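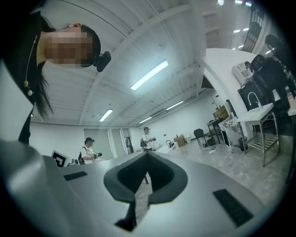

Hand-held grippers in use on both sides of the long counter.

Cerkley Workroom: minutes of the meeting held on 28th February

In the chair: Nusrat Nanayakkara
Also there: the collecting team, the repair bench, and two people from Hivov on the telephone

1. Welcome and last minutes

Nusrat welcomed everybody, and gave a particularly warm welcome to our friends at Hivov, who had been kept waiting on the line while we hunted for the right extension lead. The last minutes were agreed once the spelling of Herath had been put right in two places.

2. The sticking jaw

Most of our time went on this, and quite right too. As people will know, the fault came to light when Hivov tried the new batch of recordings on the Clerkik arm and the arm kept closing on things too late, or stopping a little short of closing at all. It pushed a jar clean off the bench at their end and cracked the guard on its own wrist. Everyone was standing outside the taped line at the time and no one was hurt, and the meeting wanted its thanks to the Hivov team put on paper for keeping to that line so faithfully.

The repair bench has since gone through the whole batch, all 1,918 recordings, and found the same late closing in 382 of them. All of the bad ones came from two grippers. In both, the return spring had worn a little groove for itself and was catching there for a moment before letting go, so the fingers lagged behind the hand. The person holding the gripper would hardly feel it, and several of the team said kindly but firmly that they had felt nothing at all. The arm, of course, copies what it is shown, pause and all.

There was a long and good-natured talk about whether we ought to have caught this ourselves. The bench pointed out that the springs are meant to be changed every 1,000 closings and that neither of these had been changed since they arrived. Nusrat said she would sooner have a plain list on the wall than go looking for someone to blame, and the meeting was glad to leave it there.

Agreed:
The two grippers stay in the red box until Hivov have had the springs out and looked at them.
The 382 recordings are to be kept, marked as bad, and left out of everything sent to Hivov.
Each gripper gets 55 test closings at the start of a shift, written in the book with initials.
Anybody who feels a catch, however slight, stops and says so, and will be thanked for it.

3. Markers
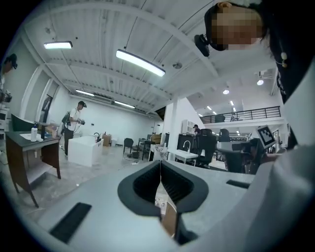
A marker card mounted at an angle on a gripper assembly. Cables run across the floor in the middle of the room.

Hivov asked whether a knocked marker card might have had a hand in the trouble. The bench had wondered the same and spent the better part of a morning on it, but the late closing shows up whichever way the card is sitting, so we are content that it is a separate matter. All the same, it was felt that the cards deserve a look at the start of each shift, along with the one that stands on the counter. This goes in the same book.

4. Cables

While we were on the subject of safety, a member of the collecting team brought up the cables on the floor. When you are wearing the head camera and minding your hands, you are not minding your feet, and she had caught her toe twice in one afternoon. There was a good deal of nodding. Nusrat will order covers for the places where people walk, and until they come we are to run what we can along the wall.

5. Herath visit

The visitors from Herath would still like to come in May. It was thought only fair to tell them about the jaw fault beforehand, and Nusrat will write to them this week. The arm will not be shown moving unless its wrist guard has been replaced by then.

6. Anything else

The kettle lead has gone missing again. The repair bench asked for a second pair of small pliers, which was agreed.

Next meeting to be fixed when Hivov have reported on the springs.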